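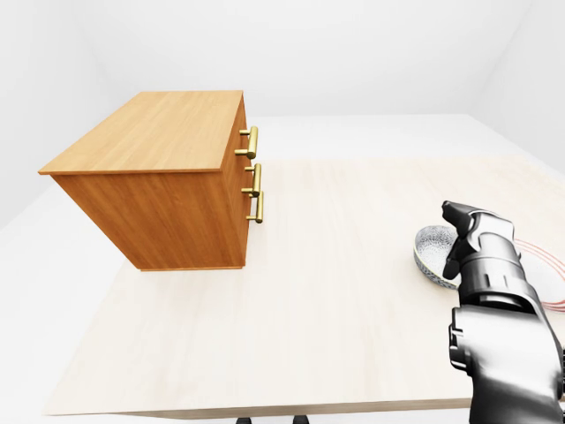 One reply to the June version of this list says that the check of the spine comes too late, after we have already opened the book many times, and a weak spine should be found first. I agree, and I have moved it to the top.

## Inspection of advance copies: *Draltis*, paperback

Publisher: Zandus
Printer: Trevon
Binding: Milošević
Date: December 2024
Print run: 700
Copies opened for this inspection: 7

### Outside of the book

- [x] **Spine is straight and the glue holds.** Opened each copy in the middle and pressed it flat one time. No page came out. In one copy I heard a small crack, but I could not find any damage after it.
- [x] **Title on the spine reads from top to bottom.** Correct on all copies.
- [ ] **Cover color agrees with the approved sheet.** The blue is darker than on the sheet. I find it pleasant, but it is not what was approved. Please decide if we accept it.
- [x] **Line "Advance copy, not for sale" is on the front cover.** Yes. It is small, and I would like it bigger for the next title.
- [x] **Corners and edges are cut clean.** Yes.

### Inside of the book

- [x] **Pages are in order, none missing, none double.** Checked by page number in every copy.
- [ ] **Every chapter starts on a right-hand page.** Chapter 2 starts on the left. The blank page before it was lost, and I don't know at which step. The file that I have here contains it.
- [x] **Map is readable in the fold.** The name of the harbor goes a little into the fold, but one can read it when the book is held open.
- [ ] **Names are spelled the same everywhere.** On page 71 the older sister has her name with one "l", and in all other places with two. Reviewers will quote this page, because the promise is made there, so I ask that it is corrected before the final printing.
- [x] **Letter to the reader is included.** Yes, after the title page.
- [ ] **Acknowledgments.** Still the temporary text. For an advance copy this is allowed, so I leave the box open only as a reminder.

### Before sending to reviewers

- [x] Slip with the publication day is inside, and asks that quotes are compared with the finished book.
- [x] Slip does not ask for a positive review. The old wording, "we hope you will love it and tell everyone," is removed.
- [ ] Content note for the drowning chapter. The text is ready but not yet printed on the slip.
- [ ] Padded envelopes. The thin ones bent the corners in June, so please do not use what remains of them.

### Open points

The cover color and the blank page go to Trevon in one message. The spelling on page 71 goes to the editor. The copy with the crack stays with me, and I will open it again next week to see if the glue still holds.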